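Search this site Search
Enter keyword

Tulluseck break rooms stop giving out single-use cups

The Tulluseck office building will stop supplying paper cups and small bottled water in its break rooms, the building management said in a notice to tenants. The change applies to all 5 floors and follows a trial that began in November in the rooms used by the firm Nadus.

According to the notice, the building ordered 3000 paper cups for the winter, and most of them were used only one time. Small plastic bottles of water, given to visitors at the front desk, were the second biggest part of the break room trash.

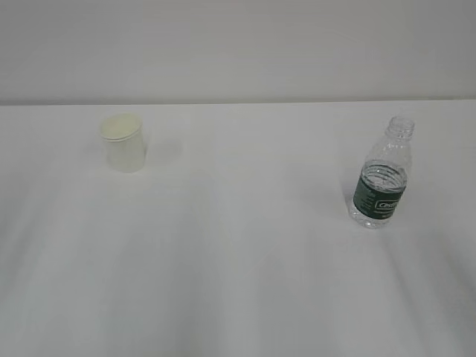 In place of the cups, tenants will receive 300 glass tumblers, bought from the supplier Barredo. They will be kept on open shelves next to the sinks, and everyone is asked to wash the glass after use and put it back. Bottles can still be brought from home. Caps and bottles should go in separate bins, which will be emptied every evening.

Some tenants in the Pustow wing have asked to keep paper cups for large meetings. The management answered that a small stock will stay in the storage room and can be requested one day before the meeting.

Questions about the new rules can be sent to the building office, extension 1353.

Last updated: Apr 8, 2022

Contact | Copyright Tulluseck News | Back to top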